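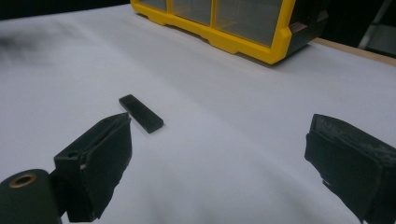 Raltik nine-drawer organiser: review

Last updated Nov 5, 2018
By the Lilero workshop desk

Search reviews...

Yellow frame, black back, clear drawers, carrying handle. I have owned mine since January and it has ended my long career of keeping screws in mugs. Drawers pull out far enough to get at the small stuff – pull with confidence and you'll be picking 200 washers off the floor.
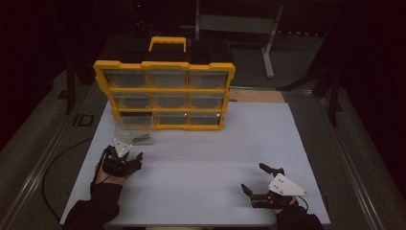 Fang wrote in to say the Cleren one has better stops, but no handle.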